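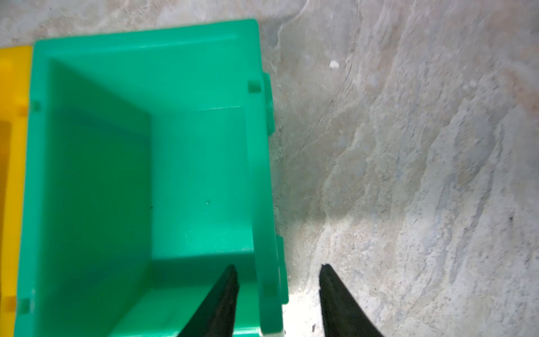

The green bin from the wrist camera, with the yellow one next to it.

I spent most of February getting the arm to sort hardware, and the part that ate the time was the bins. The arm itself has been fine. I bought it used, replaced one servo, and bolted it down at the shared shop on Dunmore, where I rent a bench. The controller is a Skandlow board that I already had.

The plan is simple. Parts get dumped on a tray, the arm picks them up one at a time, and they go in green or yellow. Green is for metric screws, yellow is for everything else.

My first version used fixed positions. I taught it a drop point over each bin and it worked until someone bumped them. After that it let go of screws on the rim, and they bounced onto the floor. I taped the bins down. The tape didn't hold on that surface, so I gave up on fixed positions.

Now the camera finds the bins before each run. Color does most of the work. The rims are a solid, bright color and the surface is gray, so a plain threshold picks them out. What gave me trouble was the inside of the green bin. The floor is a much darker green than the side wall where the light hits it, and my code kept treating them as two objects. I widened the brightness range and left the hue range alone. That fixed it.

The fingers are the other problem. They show up at the bottom of every image and cover part of the bin when the arm is low. I mask out that area and take the measurement from higher up, then move in.

Mikkel Kárason at the next bench suggested printed markers on the rims. I may still do that, but I'd like to see how far color gets me first.

Last night I ran 50 drops and lost 9. Most of the misses were long screws that swung in the grip and caught the edge. Next I'm going to slow down the last move and try softer pads on the fingertips. I'll post the code once I've cleaned up the calibration part.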